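Zevton Tabletop Arm: Set-Up Guide
Section 4. Fitting the gripper and running your first pick

By now your arm should be bolted to the bench, plugged in, and sitting quietly in its rest pose. If it isn't, please go back to Section 3 and finish up there. This section takes most people 29 minutes, and there is no prize for doing it faster, so pour yourself something nice and keep the cup well away from the controller.

You will need:
The two-finger gripper and its four short screws
The small hex key from the accessory bag
The wrist camera and its flat cable
A light, open bin
A few small objects you don't mind dropping

4.1 Mounting the gripper

1. Press the red stop button and wait for the joint lights to go out. Please don't skip this, even if the arm looks sound asleep.
2. Line up the notch on the gripper base with the notch on the wrist. It only goes on one way, and if you find yourself pushing hard, take it off and turn it half a turn.
3. Start all four screws by hand before you tighten any of them, then work across the corners a little at a time, the way you would put a wheel on a car.
4. Plug in the flat cable with the printed side facing the fingers. You should feel a soft click.

Caution: Keep hair, sleeves, and lanyards clear of the fingers whenever the stop button is released. The grip is gentle on the low setting and quite a bit less gentle on the high one.

4.2 Checking the fingers

5. Release the stop button and open the Edel app on your computer. Choose Tools, then Gripper, then Home.
6. The fingers will open all the way, close all the way, and open again. A little buzzing at the end of the travel is normal. Grinding is not, and if you hear it, press stop and check that no screw is standing proud of the base.
7. Write down the number shown next to Closed Position. Ours tend to settle near the middle of the scale, but anything between 2,000 and 2,600 is fine.

Note: If the app shows error 457, the camera cable has worked loose. Unplug it, plug it back in, and home the gripper once more.

4.3 Your first pick

8. Set one small object on the bench within easy reach of the arm, and put the bin a little farther out and off to one side, so the arm has some room to swing.
9. Set the speed to Low. Bring the gripper down slowly with the arrow keys, and use the wrist view in the app to check where the fingers are before you go lower.

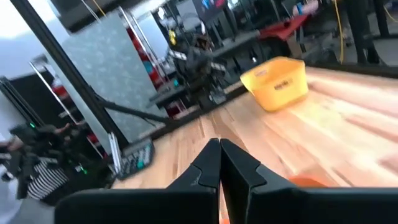 10. When the object sits between the fingers, choose Close, and then raise the arm a hand's width before you move sideways. Almost everybody forgets to raise first, and we have all chased something across the floor as a result.
11. Move over the bin, lower a little, and choose Open.
12. Save the whole sequence under a name you'll recognize later. Ese Okoro on our support desk has opened a great many files called "test2" and would be grateful for anything else.

Note: Bright light falling across the bench can wash out the wrist view. Try a blind or move the lamp before you start fiddling with the exposure settings.

When you can repeat the pick three times running without touching the keys, go on to Section 5, Teaching a Path.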